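Visit notes, Halonen site at Trumau, 08/01/2025

We went to Trumau to see how Halonen writes and keeps its rules for teaching small-parts handling to robots. Our own shop is starting the same kind of work next May, and we wanted to see a set of rules that people really use before we wrote ours. The visit took most of a day, with a long lunch in the middle.

The site is a former print works on the edge of town. Parking is at the back and the front door stays locked, so ring at the side gate. Safety shoes are lent out at the desk. Ours were a size too big, and the next group should bring their own.

The morning was the robot hall. There are 6 cells, all fenced, each with a laminated card on the gate. The card gives the speed limit for that cell, who may reset it, and the date of the last stop test. A cell with an out-of-date card is locked off until the test is done. We asked whether that ever gets skipped when orders are late. The shift lead said it was skipped once, before the cards, and the cards came in the month after.

Their written procedure is called Zeklow, after the street the first office was on. It runs to 55 pages. The older version had 75 and was kept in a binder that few people opened. The cut was made by moving everything about purchasing and storage into a separate document – we should do the same with ours.

The part we came for was upstairs, in the demonstration room. People there record handling tasks with hand-held grippers, and the recordings go to the team that programs the cells. The rules for a recording are short:

- Cover the table in plain white and clear away anything the task doesn't need.
- Check the finger screws before the first take.
- Start with the jaw open.
- Close on the part slowly and at a steady pace.
- If a part is dropped, finish the take and mark it as a drop. Do not delete it.
- Inspect batteries for dents or leaks before use, and never bridge the two ends with metal.
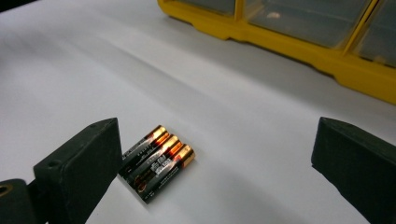 The rule on drops led to the longest discussion of the day. Two of us would have thrown those takes out. Halonen keeps them in a separate folder, and the log stood at 3,480 takes when we were shown it, drops included. Each line has the task, the operator's number and the version of Zeklow in force at the time. When a rule changes, old takes keep their old version number.

Weak points: the battery rule sits at the end of the list and belongs nearer the top. There is also no limit on how long one person may hold a gripper, and our wrists were sore after a short turn. They said a limit is in the next draft.

Lunch was at the Lustgate, across the road. Good soup, slow service. Book ahead if there are more than four of you.

For our own draft, I would copy the gate cards first and leave the log format until we have seen the new Zeklow. A copy has been promised by mail.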